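Minutes, household chores working group
5 Aug 2020

Present: Yolanda Manzano (chair), Ainhoa Echevarría (notes), two from the Toledo office by phone. Apologies from the Pokar team.

**1. Notes from April**

Accepted with one change. Under item 3, "folding" should read "hanging."

**2. Can a machine do the laundry yet?**

Yolanda opened with the question the board keeps asking. Her answer was no for the whole job and partly for pieces of it. Washing and drying have been done by machine for decades. Getting clothes out of a heap, onto a hanger and onto a rail is still slow work for two arms.

Toledo reported 219 hanging attempts since the last meeting. Their sheet mixes T-shirts with heavier items, so the group did not want a success rate taken from it. Toledo will split the sheet by garment and send it again.

Ainhoa asked how long a person may step in before an attempt stops counting. Agreed: any touch by a person ends the attempt.

**3. Shop floor**

Truvby wants shelf restocking added to the plan. Yolanda is against it for now — boxes are easier than cloth, but the aisles have customers in them. Toledo thinks a trial after closing time would be fine. Not settled. Carried over.

**4. Flilter software**

The new version loads. Two people still can't open old runs with it. Ainhoa to write to Flilter and ask whether the old format will be kept.

**5. Money**

3000 left in the equipment line. Toledo asked for a second rack and spare hangers. Hangers approved, rack put off.

**6. Actions**

- Toledo: split the attempt sheet by garment
- Ainhoa: letter to Flilter
- Yolanda: one page for the board, 17 lines at most, no forecasts
- All: send comments on the Truvby request

**7. Any other business**

Hanging stays the main task until the next meeting, and the group wants more time spent on the step where the hanger goes into the neck. Ainhoa said soft clothes give the arms very little to go by once they bunch up. A black garment hanging crumpled between two grippers, with a blue hanger only partly through it, is the stage she wants written up separately — at present the sheet has one column for the whole attempt. Toledo agreed to add a column for it. Meeting closed after 5 more minutes on room bookings.

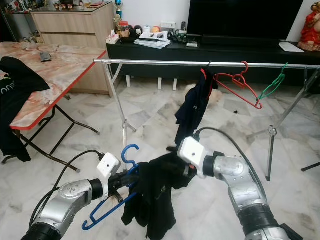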